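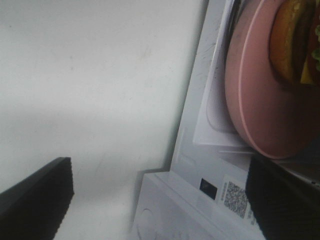 ¿Puede un robot calentarme la cena?
Depende de cuánta hambre tenga. Abrir la puerta, meter el plato, cerrar y girar el mando son cuatro oficios distintos, y el brazo los aprende por separado y sin prisa.

¿Qué le cuesta más?
La puerta. Hay que tirar de ella sin arrastrar el aparato entero por la mesa.

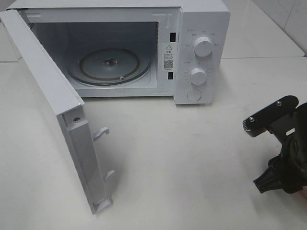

Los mandos tienen otra gracia: una persona los gira sin mirar, el brazo necesita encontrarlos primero. Rahel Eder, de Zarkia, lleva desde diciembre con eso y ya no cena cosas recalentadas.

¿Cuántos intentos hacen falta?
En Zarkia guardamos unos 1000 por tarea. Kvido Kuruc pide siempre 67 más.

¿Y limpiar la mesa?
Pasar un trapo, sí. Saber cuándo parar, todavía no.

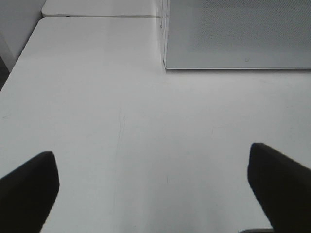
La pinza abierta sobre la mesa blanca.

¿Me compro uno ya?
Si le sobran 2390 euros y las tardes — las dos cosas — adelante. Nuestro kit Bullar trae pinza y manual; la paciencia va aparte.

¿Sirve para el taller?
Mejor que para la cocina. En el taller las piezas suelen estar donde uno las dejó.

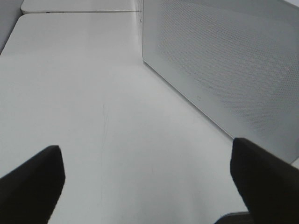
Mesa despejada y panel perforado, a la derecha.

¿A quién escribo si se atasca?
A Heidrun Ortner, a partir de las diez.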